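The Trial Period

I'd had the Lekitz on trial for 12 days when Delwyn Cartwright rang to ask whether I was in love with it yet. That was how he sold things. He'd sold me a bread oven the same way in February, and I still can't look at it.

"It folded a napkin," I said.

"There you are, then!"

"It took four minutes, Delwyn."

Now, I run a very small tea room (eight tables, no music) and I'm not a gadget person. But the Lekitz came with a teaching kit, two grippers you hold yourself, and you do the job with your own arms until the machine gets the idea. Erkiron wanted £193 a month for the pair of them. My sister said I could get a Saturday girl for that, and I said not any Saturday girl I'd ever met.

So I went over to the Hartono showroom for the plate lesson. Suryani Ismail was teaching it, and she was so calm it made me want to confess to something. You come in from both sides, she said, and you let the fingers find the rim, and you don't grab. I grabbed. I grabbed 32 times, by her tally, and then she took over and I pulled up a chair and shut my mouth. 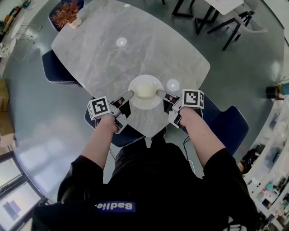

I thought about my mother, who carried plates for a living and never once let me help. She'd have hated the price and loved the fuss. She used to say my hands were for ornament!

"Again?" said Suryani.

I said yes please, and could I have the left one first this time. My phone was going in my coat pocket, Delwyn no doubt, with his finance forms. I let it ring.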